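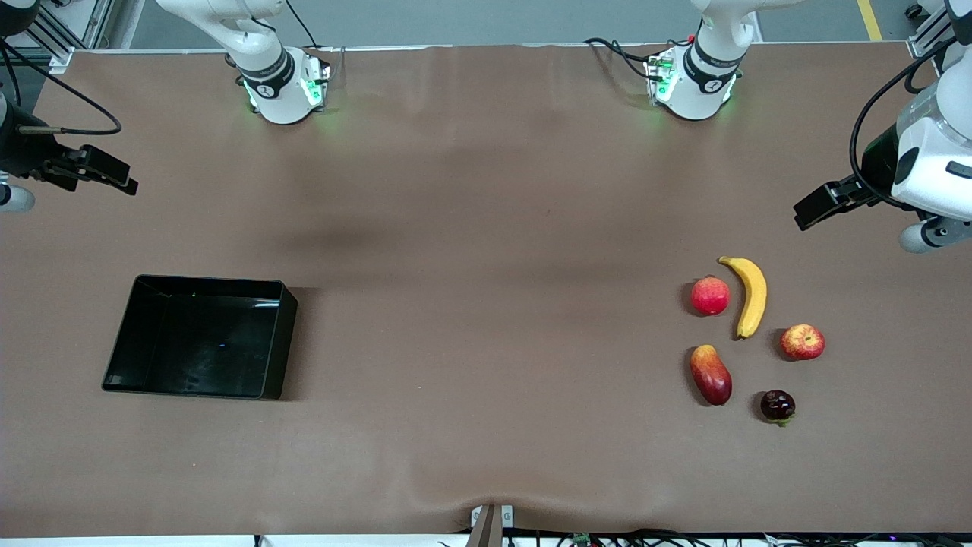
Long table with the brown paper on. Black tray empty, left half; five pieces of fruit to the right of centre.

25 October 2020
Flinotcombe workshop, long table

In for a few hours to sort the table out before the week starts. Notes are mostly on paper, tray and fruit. Anything to do with the Plivden job itself is in the other book.

Paper

Changed the covering first thing. The old sheet had been on since the last batch and had juice marks along the front and a tear where the tape had been pulled off in a hurry. The new one is from the Penwood roll, 1,000 mm wide. It is a bit stiffer than what we had from them in June and has more of a curl from being wound tight. I laid it curl side down, weighted the ends with the two steel offcuts and left it while I had a cup of tea. It still wanted to lift at the far end after that, so I warmed it by hand and rubbed it flat with a dry cloth. Good enough.

Taped underneath this time, none on top. Tape on the top surface goes shiny and shows up in every photograph, and it picks up fluff. To get it underneath you need to fold the paper over the edge first and crease it with a ruler, otherwise it wrinkles back towards the middle. Start at the middle of the long side and work outwards. I started at a corner and had to do one side again.

One sheet, no joins. The roll has enough left for several more changes but I would order another before it gets down to the core. The last few turns are always too creased to use.

Tray

Using the black one. We tried the white tray last week and I didn't like it, every smear needed wiping straight away and the edge disappeared against anything pale. Against brown paper the black is easy to find and easy to line up.

The drawback is the shine. The walls are glossy and catch a small bright spot on the inside when the lights are on. Turning the tray a little moves the spot but doesn't get rid of it. I thought about lining it with a piece of the brown paper and decided against it for now - a liner slides, and the fruit would end up resting on a wrinkle. If the shine turns into a problem, a rub with fine wet-and-dry on the inner walls would probably kill it. Try that on the spare first.

Washed it in warm water with a drop of washing-up liquid, rinsed, dried with kitchen roll. Don't use the blue cloths, they leave bits. The walls are low, so for round pieces we are relying on the floor being level. Checked the table with the short spirit level, lengthways and across. It was out across the short way. Packed one foot with a piece of card and checked again, now fine. The card will squash in time. A proper rubber pad would be better, there may be some in the drawer under the vice.

Fruit

From the Sánchez box, which came on Friday afternoon. Picked out five pieces and put the rest back in the cool cupboard with the lid off. Total for the five, 848 g on the kitchen scale. I didn't weigh them one at a time and should have done. Will do that when they come off the table.

What I looked for: firm all over, no soft spots under the thumb, no splits, dry skin. Two that I had picked at first went back, one for a bruise near the stalk and one that was sticky on one side. Wiped the ones I kept with a damp cloth and left them on a towel to dry. Wet fruit leaves rings on the paper and the rings don't come out.

Stickers come off before anything goes on the table. If the glue stays behind, a dab of cooking oil on a bit of kitchen roll shifts it, then wipe again. Somebody used the label remover from the parts bench last time and the smell hung around all day. It also means you can't eat the fruit afterwards, a waste of a decent box.

Set the five down in a group with the tray well clear of them on the other side. I had them in a neat row to start with and it looked like a shop counter. Bunched up is nearer to how they would sit on somebody's worktop after shopping. The group should be pulled apart and put together again differently now and then, but leave the tray alone.

I did want to mark the tray position on the paper with pencil. Tried a faint corner mark on an offcut and you can see it more than you would think, even after rubbing out. Left the real sheet clean. Measured in from the two nearest table edges and wrote the distances on the card taped inside the cupboard door.

To do

Rubber pad for the table foot.
Weigh the fruit singly, write weights on the box lid.
Order paper from Penwood, same width. Ask whether the stiffer stuff is what they send now or was a one-off.
Rub down the spare tray and compare.
Bin the old sheet - still folded up behind the door.

Cool cupboard was at 5 degrees when I left. Any fruit that goes soft can go in the compost caddy by the sink, which needs emptying as well.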